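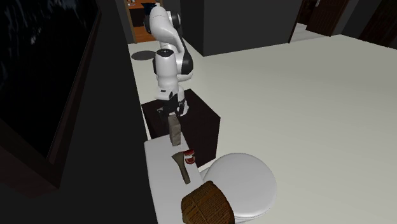 ## 4. Working alongside the arm

By now the Setia arm has been bolted down, plugged in and admired. This section covers what happens to the rest of you. It applies to the packing room at Kirnmont and to anyone who has been told their job is "mostly the same".

**What has changed.** The arm picks items up and puts them down. You decide which items, where they go and whether the result is fit to be seen by a customer. The old job sheet listed all of this as one task called "packing". The new one lists it as two, and yours is the longer.

### 4.1 Before the shift

1. Rehearse the run on screen first. Open the Cisia planner, load your table layout and play it through at normal speed. Mistakes made on screen cost nothing and make no noise.
2. Check that the layout on screen matches the real table. The arm believes the planner. If you have moved a basket to make room for your tea, it has not been told.
3. Lay tools flat, with the handles towards you.
4. Stand long items where the gripper can come down on them from above. It will try other angles if asked, with mixed results.
5. Press **Ready** and step behind the yellow line. Wait for 8 seconds. The lamp turns green.

> **Note:** Amber means the arm is thinking. Pressing **Ready** again does not help it think.

### 4.2 During the shift

1. Feed items one at a time from the left tray.
2. If the gripper stops above an item and stays there, leave it for 60 seconds. It usually sorts itself out.
3. If it doesn't, press **Hold**, wait for the lamp to go red, then move the item by hand. You are still better at this than it is. Please don't say so in the log, as head office reads it.
4. Restart with **Resume**. **Ready** will begin the whole run again from the top, including the parts you have already packed.

> **Caution:** Never reach under the gripper while the lamp is green or amber. It has no idea what a hand is and will treat yours as stock.

> **Caution:** Two people may share a station, but only one may hold the control. Agree which before you start.

### 4.3 Error 803

Error 803 means "object not as expected". In practice it covers anything round, anything woven and anything lying on its side. Clear it as follows:

1. Press **Hold**.
2. Set the item upright, or swap it for another.
3. Press **Clear**, then **Resume**.
4. If 803 comes back on the same item, pack it yourself and put it through as "manual". There is no penalty for manual items, whatever the screen colour suggests.

### 4.4 Breaks and handover

The arm does not take breaks. You do, and they are the same length as before. Press **Hold** when you leave. Work done while the station is unattended is not counted, and somebody has to unpack it.

At handover, tell the next person which items have been awkward. The Navaratnam log has a box for this, which holds 60 characters, so save the full story for the kettle.

For lifting, cleaning and changing the gripper pads, go to section 5.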